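Starnirik packing room, workshop notebook
Thursday, written after the second shift

I start this entry late because the morning went to the pallet wrapper, and then Lina wanted the list of items for the next trial. So I write everything together and you must excuse the order.

Brundix sent the new item table yesterday. There are 151 lines in it, and each line must get a handling note before the cell can take it over from the benches. Until now Hanan and the people on bench 7 have kept these notes in their heads. When I asked for the note on food wrap, Hanan laughed and said "you pick it up". Then she thought a little and told me four things which are not in any document: take it across the short side, never by the flap, do not squeeze at the ends, and look at the cutter before it goes in the order box. This is what I must write down for each line, and it takes longer than I promised to the office.

Today was cling film, the 30 cm type.
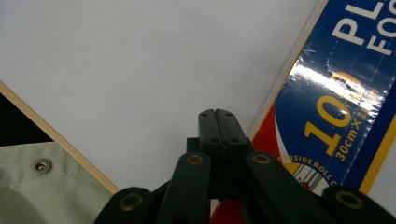
Wrap box beside the white board, fingers closed.

The glossy coating is a problem for reading the print. In both pictures a white patch of light lies over a part of the blue. For a person this is nothing, you turn the wrist and read. For the cell I have asked Brundix if the lamp can be moved to the side. They answered that the lamp position belongs to the safety drawing and a change must go through Skernska. I have written to Skernska. Let us see.

Grip force: I left it at setting 2. I do not want to go higher with cartons before we have tried with some that we can throw away. Lina has asked purchasing for a case of damaged ones.

Now the part that is less technical. At the break Hanan asked me directly what happens with bench 7 when the table is complete. I told her what I know. The plan is that the cell takes the simple cartons, up to 800 picks in a shift, and the bench keeps glass, bags and everything that is soft. She said that the simple cartons are the part of the day when one can talk with the neighbour, and if only the difficult things remain, then the whole day is difficult. I had not thought of this. In the calculation from the office a pick is a pick, and the heavy ones are not counted differently from the easy ones.

I promised to bring it to the August meeting. My proposal would be that the bench target goes down when the mix becomes harder, and that one of the bench people is paid a higher grade for the handling notes, as it is her knowledge we are copying. Lina agrees with the second point and is careful with the first.

She also made a separate note for the people on the other shift, about reading the side of the box before they enter an item. I paste it in as it stands on our internal page.

Which way up? Notes on wrap cartons, by Lina Hourani 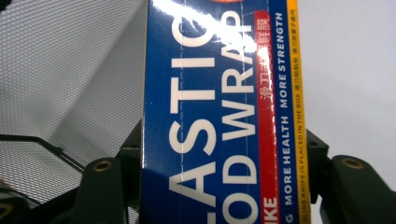 Reading time: 2 minutes

Please enter the side of the carton that faces you when it is gripped, and not the side you like best. With the wrap standing on end the big letters run from bottom to top, so the reader has to be told to turn its picture. The red band has Chinese characters on it and the yellow stripe says SLIDE KNIFE IS PLACED IN THE BOX. Put this sentence in the field "warnings" for the item. Whoever opens a returned carton must know there is a knife inside before the hand goes in. On the bench we all know it from habit, but the returns desk gets new people every few months.

If the fingers cover any print you need, write this also. Do not guess the missing words, take another carton and read it there.

– L.

Back to me. I have added "knife inside" to the food wrap line and I will look through the foil and baking paper lines for the same thing. In the old system from Harb there was no field for warnings at all, so it can be that we have several items like this.

Open points:
lamp, wait for Skernska
damaged cartons, Lina
bench target, one page for the August meeting, I write it and Hanan reads it before it goes out
the flap – ask Brundix if the cell can see when it is open

I finished 19:40. The food wrap line is complete except for the force value.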